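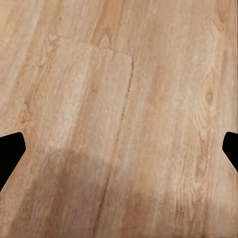 A simulated gripper over a simulated wood floor, from a test run under the Ustwood rules.

Home robot makers may soon be able to put a "good practice" mark on their machines without the machine ever having set a wheel in a home. The Ustwood code, a set of voluntary rules for household robots, went out for comment on Tuesday, and its longest section deals with testing done entirely on a computer.

Under the draft, a company has to log 2,000 simulated runs for each task it wants to claim, such as opening a cabinet or picking something up off the floor. It must also show 21 runs on a real machine. Those can be done in the company's own lab, by its own staff.

"Twenty-one is a number somebody could get through before lunch," said Shazia Tarar, a product safety consultant who read an early version. "I asked where it came from and I am still waiting."

Numier, the robotics firm that wrote most of the testing section, says the mix is sensible. Teguh Lumenta, who runs its simulation group, said computer runs let engineers try bad starting positions and awkward angles that would take months to set up by hand. "You find the dumb failures early," he said. "You would rather the arm hit a drawer front that is made of numbers."

That much is hard to argue with. What the draft leaves out is how close the numbers have to be to the real thing.

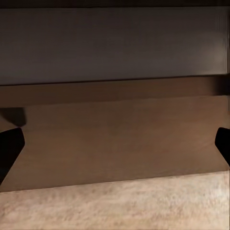 A simulated cabinet can be as stiff, as light or as easy to open as the person building it decides. The code asks companies to "use realistic values" for weight and friction and says nothing more on the subject. It does not ask them to publish those values, and it does not ask anyone outside the company to check them.

Usha Kulkarni, who tests furniture for the retailer Statham, said real drawers swell in damp weather, runners bend, and people hang dish towels on everything. She would like to see failed runs reported along with the good ones. The draft asks only for a success rate, and a firm can throw out runs it marks as "setup errors" – a term the code never defines.

Farzana Bhutto, who edits the code, said that wording would be looked at again. She would not say whether outside checks were being considered. The fee for small firms, she added, would pay for office costs and nothing else.

Ghauri, a smaller maker of robot arms, plans to apply for the mark anyway. Its head of engineering, Alper Kılıçarslan, said buyers had started asking for it by name, which is odd for something that does not exist yet.

Comments are open for 9 weeks. The final version is due in May.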